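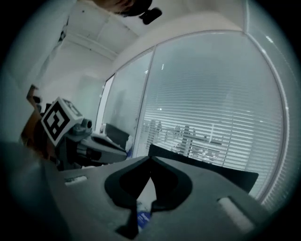 White wall and panelled ceiling in a corner room of the Holloway Building, Flondberg.

The Corner Rooms Reconsidered
How the Holloway Building came to terms with its daylight

Published 11 November 2023

When the Holloway Building opened in 1956, its corner rooms were allocated by seniority. They had windows where other rooms had walls, and a view over the centre of Flondberg that was considered a privilege of office. Those who worked in them were less certain. Correspondence in the building's own archive records complaints of glare in the mornings, faded papers in the afternoons and a marked reluctance to sit anywhere near the glass in summer.

The recent program of works, completed in October, set out to deal with those complaints without altering the character of the rooms. It covered 32 corner rooms and 247 windows, and was limited to what could be done from the inside: paint, ceilings, furniture and blinds. The façade was left as it stands.

Colour was the first matter to be settled. Earlier redecorations had favoured a mid-green below and cream above, a scheme that absorbed a good deal of light at the back of each room, where it was most needed. White was chosen for the walls and ceilings throughout. A softer off-white was permitted in recessed areas and around doorways, where a bright finish marks quickly and must be repainted more often.

The ceilings received particular attention. A pale ceiling will carry daylight from the windows well into a room, and the recessed panels were kept for their modest scale as much as for the access they give to the services behind. Several of the original beams remain legible as a faint line across the surface. The design brief called for them to be neither boxed in nor emphasized.

Furniture was reviewed room by room. Occupants were asked to retain what they used and to return what they did not, and around 215 items went back to the central store for repair or reissue. Brown wooden pieces were kept wherever they were sound — a decision made partly on grounds of cost, and partly because an entirely white room was found tiring by those who tried it for a full day. The preferred position for a tall piece is against a side wall, well clear of the glass. 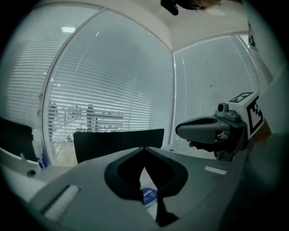 Horizontal blinds on a tall corner window, with buildings faintly visible through the slats.

Window coverings proved the most contested part of the work. Roller shades were trialled on two floors and were well liked for their neatness, but they offered little choice between full sun and none. Vertical blinds were tried next and moved too freely in a draught. The horizontal type was finally adopted, supplied by Kerkanano and fitted over the course of nine weeks.

Its advantage in a corner room is a practical one. Light arrives from two directions, and each side can be adjusted separately as the day goes on. With the slats tilted upward, direct sun is sent toward the ceiling and the desks below are spared the worst of it. With the slats level, the neighbouring buildings can still be made out. Occupants had asked repeatedly that the view should not be lost, even on bright days.

Dust is the acknowledged drawback. The maintenance schedule now provides for the slats to be closed and wiped in one direction, then reversed and wiped again, starting from the top. Occupants are asked not to pull individual slats apart to look out, as a bent slat cannot be straightened satisfactorily and must be replaced.

Attention will now turn to the interior rooms along the Vurnia Street side, which have the same ceilings but far less daylight. Samples of three whites have been painted on the walls of the second-floor corridor and will remain there through the winter.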